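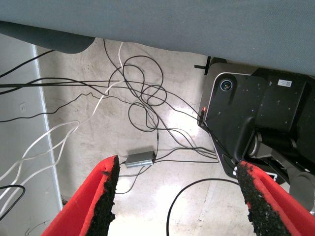
Clalumis opens its Rurnholm workshop to visitors for a day of robot demonstrations

Rurnholm, 2018-11-12 – Clalumis, which sets up and services robot arms for small manufacturers, will hold an open day at its Rurnholm workshop later this month. Visitors will be able to watch the company's arms at work, talk with the technicians who install them, and try guiding one by hand under supervision. Admission is free, but places in each tour group are limited and must be booked ahead.

The open day follows a smaller event in August, when the company invited customers and their shop staff to see the new work area. That visit was planned as a short walk through the building and ran most of the afternoon. Many of the questions were about things that rarely appear in a sales brochure: how the cables are run, where the controller goes, how much floor an arm takes up, and who to call when a light on the base turns red.

"People came in wanting to see the arm move, and then they got down on their knees to look at the wiring," said Begoña Sotomayor, managing director of Clalumis. "We decided the next event should leave time for both. If you are going to put one of these in your shop, you should know what is underneath it."

The workshop has eight stations. Seven will be running during the open day, and the last will be kept powered down so that visitors can look closely at the base, the connectors and the joints. Technicians will stand by at every running station to explain the task and stop the arm if a visitor wants a closer look at the gripper.

The demonstrations

The main demonstration is called Palacios, after the street where the company had its first shop. It is a set of pick-and-place tasks that Clalumis uses to test a new arm before it goes to a customer. The arm picks up parts of different shapes from a tray, turns them and sets them down in a rack. The tasks get harder as the test goes on, and the last of them uses soft packaging that changes shape when it is gripped.

Other stations will show two-finger grippers with padded contact surfaces, wrist cameras that give the operator a view past the fingers, and the company's own setup software, Clurnuvent. The software lets a technician move the arm by hand to a series of positions, save them, and play them back at reduced speed before the arm is allowed to run on its own. Version 9 will be shown to the public for the first time at the open day. Current customers will receive it as part of their service agreement.

Ignacio Bermúdez leads the installation team and will run the hand-guiding station. Visitors there will teach an arm a short movement and then watch it repeat what they did. The session takes a few minutes per person. No experience is needed, but visitors must be at least 17 to guide the arm. Younger visitors are welcome to watch from behind the marked line with an adult.

Cabling and maintenance session

A new part of the program is a session on cabling, power and routine checks, led by service manager Remedios Marín. It was added at the request of customers who attended in August. The session will cover labeling, leaving enough slack for the arm's full reach, keeping network and power lines apart, and what to record when a fault light comes on.

"Most of the service calls I go out on start with a connector, and I don't mean a broken one," Marín said. "Somebody moved a bench, or somebody swept under it. You can lose a morning to that. I would like people to go home knowing which plug goes where on their own machine – and to have written it down."

Marín will also take questions about older arms, including models that Clalumis did not supply. Visitors are asked to bring the model number and, if they can, photos of the base and the cable run.

Who should come

The open day is meant for owners, supervisors and operators at small manufacturing firms, as well as teachers and students in technical programs. Clalumis says that most of its customers have one or two arms and no robotics specialist on staff. The demonstrations have been planned with those shops in mind, and staff will be ready to talk about cost, floor space, training time and jobs for which an arm is a poor fit.

Cyril Pilkington, who runs the packing department at a bakery supply firm and came to the August visit, will give a short talk on his first year with a robot arm. "We had the thing in the wrong corner for three months," Pilkington said. "It did the job there, but every time we needed to get to the back of it we had to move two pallets. I'll bring the floor plan, before and after."

Practical information

Tours start every hour from 10 a.m., with the last one leaving at 3 p.m. Each tour takes a little under an hour, and the cabling session follows the morning and early afternoon tours. Visitors may stay on after their tour to talk with staff or to take a turn at the hand-guiding station.

Closed, flat shoes are required on the workshop floor. Long hair should be tied back, and scarves and lanyards must be left at the front desk. Safety glasses will be provided. Bags can be stored in the office.

Photography is allowed at all stations except the two set up for customer projects, which will be marked with a sign. Visitors who would like to film an arm in motion should ask the technician at that station first.

The tour route is on one level and is accessible by wheelchair. Parking is behind the building, with the entrance on the side street. Coffee and sandwiches will be served in the meeting room throughout the day.

The date and the booking form are available from the Clalumis office. Groups from schools and colleges should contact the office before booking so that a separate time can be arranged.

About Clalumis

Clalumis installs, programs and services robot arms for packing, sorting and light assembly. The company is based in Rurnholm and also offers operator training, both at its own workshop and on customer sites.

Media contact

Vega Carrasco, Communications, Clalumis, Rurnholm. Reporters who want to attend or arrange an interview with Begoña Sotomayor or Remedios Marín should contact Carrasco through the main office.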